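August, bench notes, started after lunch

Carried on with sorting the butcher-block bench. The plan from last week was to get every loose printed part either into a tub or into the scrap bag before the Plusard job comes in, and I am further behind on that than I'd hoped.

Wiped the top down first with a barely damp cloth. There is a dark ring in the grain near the vice end that won't shift, probably from a tin of cutting oil. Left it. It wants sanding and a coat of oil, and that means clearing everything off for a night, so not now.

Tubs. The round cardboard ones from Trendmont are fine for small prints. They don't tip over when you reach across them, and you can see in from above. The lids are useless to us because they get put down somewhere and then the tub is used without one anyway. I've stacked the lids under the bench. If they're still there in a month they can go out with the cardboard.

Tried sorting by colour to begin with, and it was quick but no use to anyone looking for a part. We print in whatever is on the spool. The same bracket exists in teal, yellow and orange, and a tub of teal pieces tells you nothing. Went over to sorting by job, with odd ones kept out on the bench until I know what they are.

Ring, the flat one with the circle of small holes: this is the third version. The first had the holes too tight and they split when the pins went in. The second was all right on the holes but too thick to sit under the cover. Measured the third with the callipers and it's good to 20 mm across the middle, which is what the drawing asks for. Don't print any more until the cover has been tried on. Drawing number is 259, in the Jikero folder, and the older copy in the general folder should be ignored (I've put OLD at the front of the name).

L-shaped part: printed in two colours because the spool ran out and I changed to black. It makes no difference to the fit. Layers have bonded well at the change as far as I can tell by bending it by hand. I'd still want one in a single colour before anything goes to Kyriakidis, who will ask.

Cordless screwdriver was slow by the time I'd done the second cover, so it needs to go on charge tonight. The charger is on the windowsill, behind the glue. Please put it back there. The long bit is missing again and I've been making do with the short one, which reaches everything except the back two screws on the cover.

Stopped at ten past four with the bench part done. Ring and L-part still out, waiting on the cover, and the screwdriver and pliers within reach for the morning.

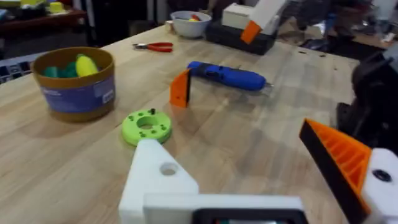
The cover itself won't be ready until the new spool has dried out. I put it in the drier at 3 and it wants overnight at least. The last lot went on straight from the bag and came out stringy, and I spent longer trimming it than it took to print.

Small hardware next. At the moment the bowl is a bit of everything and I'd like it emptied completely, with caps in one tray and the rest in another. The cheap trays with the dividers would do it. We have 3 spare in the cupboard, though one has a cracked corner.

Red-handled pliers are stiff. Drop of oil on the pivot, work them a few times, wipe off. They are the only pair here that will hold a pin straight while it goes in, so don't lend them out.

To do:
charge screwdriver
find or reorder long bit
try ring 3 under the cover
L-part again in one colour
label for the scrap bag
ask about sanding the bench, maybe when the Plusard job has gone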